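Getting the kitchen cell ready again

I've spent most of this week with the kitchen cell, and since a few of you asked what I do all day when I say I'm "looking after the robot", I thought I'd write it down while I still remember it.

The cell is called Osgate (we name them all after made-up railway stations, don't ask) and half of it lives in software. Before the real arm is let loose on anything, every change gets run in the simulated kitchen first, and the simulated kitchen needs just as much fussing over as the metal one. Possibly more! Things drift. Somebody nudges a worktop to make a test pass, forgets to put it back, and in June I lost two whole days to a hob that had sunk into its own surround by 16 millimetres.

So now I have a routine. I load the kitchen with nothing moving and just look at it for a bit. Is the hob sitting in its surround? Are the rings drawn where the planner thinks they are? Then the loose things: chopping board on the white worktop, aubergine on the board, knife down on the lower blue-grey surface. If the aubergine has started to sink through the wood, I know straight away that the contact settings have been overwritten again.

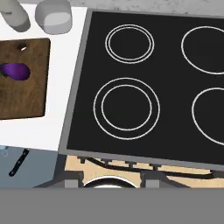 Kekana Robotics Club – Kitchen Cell Team

I like starting from a bare hob, with no pans on any of the rings. It's much easier to spot a bad offset against plain black glass with thin white outlines on it, and once there's a saucepan in the way you end up arguing with yourself about whether the pan is off or the ring is.

After that comes the dull part, which I secretly enjoy. I run 125 short resets and let the script note where everything ends up. Then I go through the log with a cup of tea. The knife is nearly always the troublemaker – long thin things are – and if its resting angle wanders I go back and redo the collision shape by hand. This week it took me three goes. The second one made it spin on the spot like a compass needle, very pretty, no use at all.

Then the real arm. Wrist bolts checked, cable tied back where it rubs at the elbow, gripper pads wiped and swapped if they've gone shiny. Our log says this pair had done 756 grips, and we're supposed to get 2500 out of them, so I was a bit cross to find one already lifting at the corner. I've glued it for now and put a new set on the shopping list.

Last job is home position, same pose in both kitchens, one after the other. They agreed on the second try. Next week I want to sort out the drawer handles, which still stick if you pull them from the left.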